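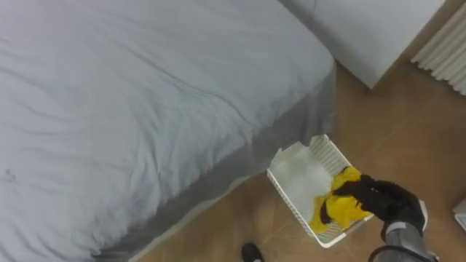
The Best Stew in Jidalden

The guidebook gave the Woldemariam two lines. It said the place served a variety of regional dishes and had the best lamb stew in Jidalden. I have eaten the best stew in a good many towns, usually next to a parking lot, and I had never met the person who tasted all the others and kept score.

Still, the bus to Mevgate didn't leave until morning, and the hotel kitchen was closed until September. I asked the desk clerk where he ate.

"The Woldemariam," he said.

"Is it good?"

"It's in the book."

I walked down. It was a ten-minute walk according to him and 30 minutes according to my watch, most of it uphill, which he had left out. The restaurant had a garden, as promised, if you were generous about the word. There were two tables outside and a fig tree leaning on the wall. A framed page from the guidebook hung by the door, the same two lines I had in my pocket.

The waiter brought a menu with 300 dishes on it. I pointed at one in the middle, something with quail.

"No," he said.

I pointed at the fish.

"Stew," he said.

So I had the stew. It came in a clay pot with flat bread and a dish of pickled turnip. It was hot, and it was brown. The lamb was tender, or had been cooked long enough that it had no choice. There was dried lime in it and a good deal of pepper. I ate it slowly, looking for the trick. By the bottom of the pot I was wiping the sides with bread, but I had skipped lunch, and a hungry man is a poor judge.

"Best in Jidalden," the waiter said, taking the pot.

"Who says so?"

He nodded at the frame.

"And who told the book?"

He thought it over. "My uncle," he said. "He wrote them a letter."

"How many other places in town make it?"

"The Talel made it."

"And now?"

"Now it's a shoe store."

He charged me 10 for the meal and 2 for the bread, which I had been told was free. I paid without arguing and walked back down in the dark with pepper still on my tongue.

The clerk looked up when I came in. "Well?"

"It was all right," I said.

He wrote something in his ledger. I asked him what time the bus left, and he said seven, and I asked if there was a later one.

"Noon," he said. "They open at eleven."

I told him I would think about it, and took my key.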